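Aug 29, 2020

Workshop book, finishing bench. Oil and hardwax on light wood tops.

Carrying on from the Ellery job. The top came back with white bloom at the back edge and a dull patch in the middle, and I want to sort out which of the finishes we use is to blame before the Fostetti tops go out in September. Offcuts only so far. Nothing in this entry has been tried on a full-size top.

Stock is beech from the rack by the back door, planed and left in the shop long enough to settle. I cut the samples all from one board so the grain would be comparable, then found a knot running through the end I had planned to use for the Deltia samples. Swapped those to the other end. The swap is pencilled on the backs, so go by the backs and not by the order on the shelf.

Sanding. Same grits on everything, by hand with a cork block for the last pass. Raised the grain with a damp sponge, left to dry overnight, knocked back lightly. On the Ellery top we skipped the damp sponge. I went back through the book and there is no line for it, and I remember we were in a hurry. The surface on that one feels furry if you draw a fingernail across it, so I think that accounts for at least part of the dullness.

Finishes on test:

Stosberg worktop oil, the tin opened in spring
Stosberg worktop oil, new tin
Deltia hardwax, satin
Plain raw linseed, as a control, no maker's name on the bottle

The old Stosberg tin had a skin on it. I cut the skin out and strained what was left through a stocking. It was thicker than the new one and a shade darker, and it dragged under the cloth. The new tin went on like water. If you put both on the same board and stood back you would not guess they were the same product. I should have thrown the old one out when the skin first appeared, but it was nearly half full and I didn't.

First coats went on in the morning with the big door open. Wiped on with lint-free cloth, left 18 minutes, wiped off hard. The label allows longer than that. In this weather the long wait is a mistake, the oil goes tacky and the cloth starts to pull fluff into it. I did one strip at 30 minutes to see and it was already sticky at the edges. It took a lot of rubbing to get it level and there is still a smear if you hold it to the window.

Hardwax went on with the white pad. I find it harder to judge how much to put down. The instructions say thin and they mean it. On the first sample I could see the stuff standing in the pores, so I went over it again with a dry pad and took most of it away. The second sample was better. The third was too mean and came up patchy, and I have marked it as a fail on the back.

Cloths. All used cloths opened out flat on the rail outside, then into the water bucket at the end of the day. Please keep doing this. There was a balled-up one behind the bandsaw this week, stiff with oil. I have moved the bucket next to the bench so it is closer than the bin.
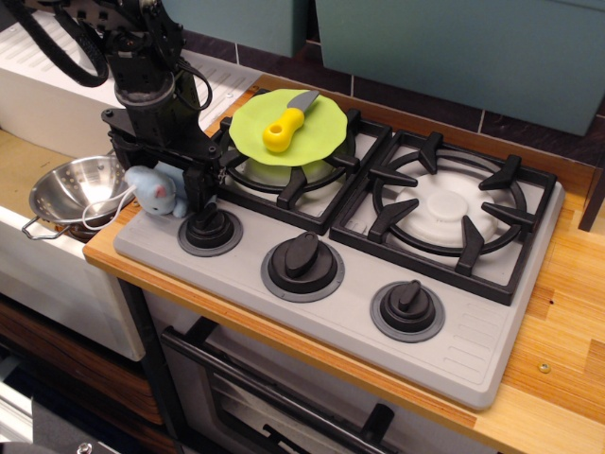 Second coats the next morning. The linseed was still soft, as expected, and I left it alone. Both Stosberg sets were dry to the touch but the one from the old tin had a faint bloom along one edge, the same whitish look as the Ellery top. This is the first time I have been able to make it happen on purpose, so I was pleased with it. Rubbed a finger along and the bloom went, then came back later in the day when the finger mark had dried off.

My first idea was damp. The back edge of the Ellery top sits against an outside wall and I had put it down to that. The sample was on the shelf above the heater all night with nothing wet near it, so damp on its own can't be the answer. I now think it is oil that never cured properly and is working its way back up through the end grain. The end grain drinks far more than the face. If you flood it and only wipe the face properly, there is a reservoir sitting there with nowhere to go but out.

To check this I took a fresh offcut and did the two ends differently. One end flooded and wiped once. The other end given a thin coat, wiped, given another thin coat, wiped. Both with the new tin. I will look at it over the coming week and write it up underneath.

Spill tests on the finished faces. Nothing clever, just the things that get put down on a worktop in a kitchen. Cold tea, vinegar, cooking oil, a slice of beetroot, a wet steel tin left standing. Each under an upturned jar so it wouldn't dry out too soon.

Tea: no mark on the hardwax. Slight ring on the new Stosberg, gone after a wipe with a damp cloth and a rub of oil. Clear brown ring on the old Stosberg.

Vinegar: dulled all of them. Least on the hardwax. The dull spot on the new Stosberg came back with a bit more oil and you would have to know where to look.

Cooking oil: nothing to report on any of them. It darkened the linseed sample a little but that one is still so soft I don't think it tells us anything.

Beetroot: marked everything. The hardwax least, a pink shadow that had mostly faded by the next day in the window. The oil samples needed sanding. I don't know of a finish in our price range that would pass this, and I would sooner tell the customer so at the start than have the phone call later.

Wet tin: black mark on the old Stosberg, quite bad, straight into the grain. Grey mark on the new Stosberg. Nothing on the hardwax. This is iron from the tin getting to the wood, and the only cure I know is oxalic acid or sanding. I used sanding.

Repair. This is where the oil wins and it is the reason I am not ready to drop it. I sanded out the grey mark by hand, wiped on new oil, waited, wiped off, and the patch blended in well. I did the same on the hardwax sample, scratched it on purpose with a screwdriver, sanded the scratch and put fresh hardwax over. It shows. There is a line around the repair like the edge of a puddle. I tried feathering it out wider and only made a bigger puddle. Perhaps somebody with a better hand could lose it. If the customer is going to look after the top themselves then oil is kinder to them. If they are going to ignore it, which most do, hardwax.

Colour. The Stosberg goes warm, towards honey. The Deltia keeps the wood paler, closer to how it looks when wet with water and just starting to dry. Fostetti asked for "light" in their note and sent no sample. I have put one of each aside with a label so they can choose. I don't want to guess at what light means to them. Last time we guessed we stripped the whole top.

Smell. The hardwax smelt strongly for the first day and the shop needed the door open. By the next day you had to put your nose to it. The linseed smells of linseed and will do for a while yet.

Cost. I haven't worked this out properly. The hardwax costs more by the tin but goes further, and it needs 2 coats where I would want 3 of the oil with a day between each. If the bench time is counted the hardwax may come out cheaper. Someone please check me on this against the last invoices. They are in the blue folder, at the back, out of order.

Things to change for now:

Write the opening date on every tin, on the side, not the lid. Lids get swapped.
Old Stosberg tin is out of use. It is on the floor by the door with a cross on it, waiting for the tip run.
Damp sponge and knock back on every top, and a line in the book to say it was done.
End grain gets thin coats only, wiped each time, and looked at again before we wrap anything.
No wrapping in polythene until the smell has gone. Blankets are fine.

For the Ellery top I would like to sand back the whole face and the back edge, let it stand unfinished for several days with air both sides, then do it again from the new tin. I know this is more than they asked for. They asked for the white edge to be dealt with, and if we only do the edge it will be a different colour from the rest and they will be back about that.

The sander is pulling to the left again. I changed the pad and it made no difference. I think the bearing is going. Used the old one for the last of the offcuts and it left swirls on the sample marked E, so don't read anything into the finish on that one.

Still to do: heat test. I want to stand a hot pan on each sample, with and without a trivet, and I haven't got a pan here I am willing to use. Will bring one from home. Also want to leave one of each by the south window with half the face covered in card to see how far the colour shifts.

Flooded end and thin end, first look: no bloom on either so far. The flooded end is tacky if you press it. Left both on the shelf above the heater, card labels underneath, please don't stack anything on them.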